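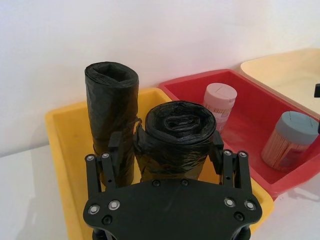 Pre-run software checklist, Testa two-arm sorting cell
Planner: Grellex. Perception: Talpur. Revised December 27, 2025

1. Stack version matches on both arm controllers. OK.
Comment: Matches since June, when it very much didn't.

2. Wrist camera calibration loaded. OK.
Comment: Check the file date. The loader will cheerfully accept last year's.

3. Talpur labels on tray contents. PASS WITH REMARKS.
Comment: Black plastic on a black gripper remains its least favorite subject. Mask threshold raised to 45. Do not raise it again to make the warning go away.

4. Grasp width limits. OK.
Comment: Wrinkled plastic gives. Use the soft profile for bag rolls.

5. Arm-to-arm keep-out zone. OK.
Comment: Right arm holds over the cream tub while the left one works the yellow bin. Grellex calls this "negotiating."

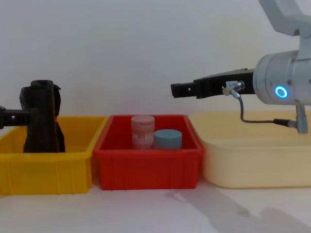

Item 5: right gripper above the cream tub, fingers closed.

6. Planner timeout. FAIL.
Comment: Set to 4000 ms in the config, 31 in the launch script. The launch script wins. Ticket open.

7. Log upload to Huvia. OK.
Comment: Nearly 7 minutes. Get coffee.

8. Stop command tested from both consoles. OK.
Comment: Both. Walk over there.

Cell status: hold until item 6 is fixed and rechecked.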